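42 shares 6 comments

We use cookies to make this site work and to see which pages get read. By continuing you accept this. OK / Manage

Samarakoon tea open day, Rinness

Quick one before I lose my notes. Went out to Rinness for the Samarakoon open day, they blend and pack tea out there in the old cannery sheds past the servo. Free entry, gold coin for the sausage sizzle, parking on the grass if you get in before ten. I did not get in before ten. Parked up by the footy oval and walked back along the drain with no hat. September and already stinking hot.

Sign-in first. Hairnet, paper coat, take your rings off, closed shoes or you go home. A bloke ahead of me in thongs got sent back to his ute and came back in gumboots. Fair enough.

Tours leave in groups of 21. I was number 21, so straight in, very pleased with myself.

First stop the receiving bay. Tea comes in lined paper sacks, 50 kilos each, stacked on pallets to well over my head. Smell hits you at the roller door, sort of hay and dried apricot, nothing like the smell from a cup. Each lot gets a sample pulled with a long pointed tube, like the thing they use on grain trucks. Sample goes in a tin, tin gets a paper label, label gets written up in a book. An acutal book, with a pencil on a string. They have it all on computer as well but the book has been going since the sheds were apples and they won't give it up.

Ceylon mostly, some Assam, a bit of Queensland leaf that goes in only one blend. I asked which one and it's the Brodden Breakfast, the green packet. I've been drinking that for years! Had no idea.

Then the blending drum. Big steel barrel lying on its side, paddles inside, turns very slowly. You'd think faster would be better but it breaks the leaf and you end up with dust. The guide let us stick our hands in a bucket of leaf before and after. Before, you could pick out the different sizes. After, couldn't tell. Dusty fingers for the rest of the morning. Loud in there too, I missed half of what was said about moisture, sorry. Something about rain days and leaving the doors shut.

Tasting room was the bit I came for. Long bench, white cups with lids, spoons, a spittoon on wheels (yes). On a normal day they taste 200 cups before lunch. Same weight of tea in every pot, same water, same minutes, then everyone slurps. And I mean slurps. The noise is the point, you need air in with it. Our lot were too polite to begin with and got told off. By the third cup the whole row of us sounded like a blocked sink. 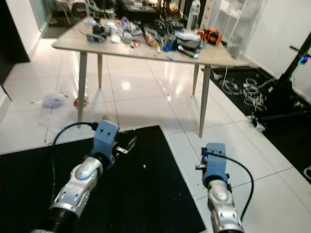
Cluttered table, shiny white tiles.

My notes on the cups, as written, can't read all of it:

Cup one, thin, bright, lemon at the end. Liked.
Cup two, like licking a fence. The guide said "brisk". OK.
Cup three, malty, heavy, want milk in it immediately. Best of the lot.
Cup four, the Queensland on its own. Grassy, a bit soft. Nice, wouldn't pay extra.
Cup five, something smoky from the back of the cupboard, woman next to me made a face and I drank hers.

Milk question came up, of course. They taste some with milk and some without depending on what the blend is for, and they would not be drawn on milk first or last. Long argument about it in the group anyway, carried on all the way down the corridor.

Packing hall next. You look down on it from a walkway, glass on one side. Bag line at the far end, loose leaf nearer. The bag line is a Flistum, secondhand, came out on a ship and sat on the wharf for a whole winter waiting on one part. Hypnotic once it's running. Paper comes off a roll, leaf drops, fold, string, tag, box. They stopped it for us halfway through to show the string bit slowly and then it took ages to get going again, and I could see someone down there not enjoying the open day one bit.

Tag strings are cotton, no staples. I asked about plastic in the bags because I always ask. Pyramid ones are plant-based and need an industrial composter, the flat ones can go in your own heap. Mine are flat. Good.

Back outside for the sizzle and the stalls. Onions properly done. Tea urn going, free refills, and iced tea for the kids which was gone by the time we got out. Factory shop had seconds at $2 a packet, dented boxes and crooked labels, nothing wrong with what's in them. Limit of six. I bought six. Queue was long and in full sun, bring a hat, learn from me.

Few practical things if you're going next time:

Get there early, the tours fill and there's no booking.
Walkway is up a flight of metal stairs, no lift. They'll take you round the ground floor instead if you ask at sign-in.
No photos at the blending drum, fine in most other places, ask.
Prams left at the gate.
Portaloos only, by the tank.
Card machine in the shop dropped out twice while I was there so take cash.
Don't have a big coffee beforehand. I did and by cup five I was vibrating.

The tour took longer than the sign says, it was after one when I got back to the car. Stopped at the Rinness bakery on the way out but they'd sold out of everything except a neenish tart, so had the neenish tart. Pretty good, icing a bit thick.

They're doing another one in autumn, date to go up on the gate and on the shire noticeboard. There's talk of letting people blend thier own tin. I'd go back for that. I'd put in mostly cup three and a little of the smoky one and see what happens.

Brodden in the pot now, from the dented box.

Get new posts by email. Enter your address. Subscribe / No thanks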